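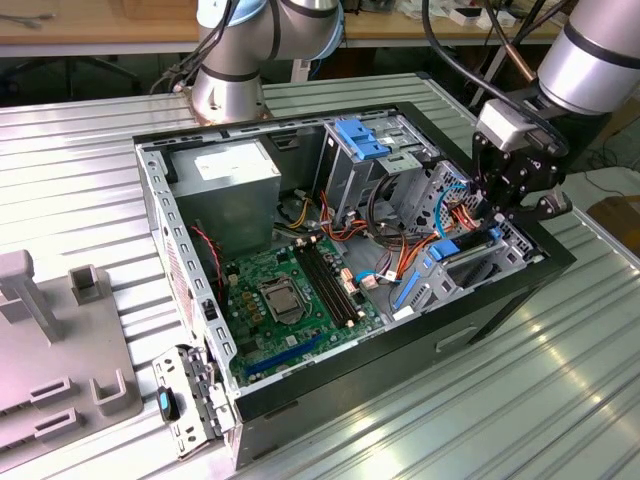
Desktop tower with the side panel off, on the worktable.

To: Stirkitstead Neighbors list
From: Gunvor Sæther
Date: August 11, 2024
Subject: Re: Is Greltau really getting the distribution jobs back?

Torbjørn Granström wrote:

> Gunvor, you usually follow this more closely than I do, so I'll ask
> you in front of everybody. The paper had a story on Thursday that
> Brasham is reopening the Greltau warehouse, and my brother-in-law
> is going around telling people the whole county has turned the
> corner. I would love to believe him. But I drove down Main Street
> yesterday and the shoe store is still dark, and my grocery bill
> certainly hasn't heard the good news. Is this real, or is it one of
> those announcements we get the summer before an election?
>
> Also, does anyone understand what they mean by "785 positions
> supported"? Supported how?
>
> Torbjørn

Dear Torbjørn, and everyone else who is still reading the list in this heat,

Thank you for asking, and please give my best to your brother-in-law, who was also the one who told us the bypass would be finished before his daughter started high school. I say that with love! I think he is closer to right this time than he usually is, though, and I'd like to try and explain why, if you have a cup of coffee handy. It may take me a few paragraphs to get there.

The warehouse is real. I went to the July meeting of the county board, the long one that ran past supper, and the lease was on the table and had been signed by both sides. Brasham has taken the building for three years with an option to stay on after that. They are not asking the county to pay for the roof, which was the thing that sank the last deal, and they are paying the full property tax from the first day. I had expected some kind of holiday on the taxes (there nearly always is one) and I sat there turning the pages back and forth looking for it. I couldn't find one, and when I asked during public comment I was told in front of the whole room that there isn't any.

Now, about your 785. I had the same question you did, and I'm afraid the newspaper rather ran past the footnote. The number takes in everybody the company thinks will have some work because of the building being open, so that means truckers, the people who service the loading doors, the lunch counter across the road, and even a share of the staff at the gas station. The people who will draw a paycheck from Brasham in Greltau itself come to a much smaller number. They would only commit to the first 30, who start this fall, and the rest depends on how the winter goes. I wish the headline had said that. Thirty families is a lovely thing and I don't see why it needed to be dressed up.

What cheers me more than the warehouse, and I realize this will sound dull, is the sales tax report. It was handed out at the same meeting and hardly anyone took a copy, so I came home with two. Receipts for the county were up 3 percent over the same quarter last year. Before somebody writes in to tell me that prices are up as well, yes, I know, I buy groceries too, and part of that is certainly just eggs costing more. But the lines for hardware, lumber and furniture were all up by more than the total, and people don't as a rule buy a sofa when they are frightened about next month. At least I don't. I sat on a folding chair in my own front room for most of 2009.

The other thing is the credit union in Rennie. They put out a little newsletter that comes with the statements, and the last one said late payments on car loans had gone down for the second quarter running. Again it's a small thing, and it is one credit union in one town. I only mention it to go alongside the rest.

As for Main Street, Torbjørn, I can't argue with you. The shoe store makes me sad every time I go by it. My own feeling — and it is only a feeling — is that those storefronts have as much to do with how we all shop now as with whether times are good or bad, and I include myself, as I am typing this in a pair of slippers that came in the mail. A warehouse may even be the other side of that same coin. The owner of the building has been asking the same rent since before the pandemic, and I do think a lower figure would get him a tenant. Somebody who knows him better than I do might like to say so.

There is one place where I'd ask people to keep their eyes open. The board has set aside $4,000 for a "workforce readiness campaign," and I could not get a clear answer on what that buys. If it's help with forklift certificates, then wonderful, and I would happily see them spend more. If it is banners on the light poles with the commissioners' names on them in an election year, I'd like to hear about it before the money goes out. I have written to ask, and I'll post the reply here when I get one.

So tell your brother-in-law he may have half a slice of pie. I would not say we have turned the corner, but there's more good in those papers than I've seen in a good while, and I came home from that meeting in a better mood than I went in, which my husband will confirm is rare.

I can lend out the spare copy of the sales tax report to anyone in Stirkitstead who wants it. It will be in the blue folder on my porch, and please do put it back when you're done as the library hasn't got one yet.

Warmly,
Gunvor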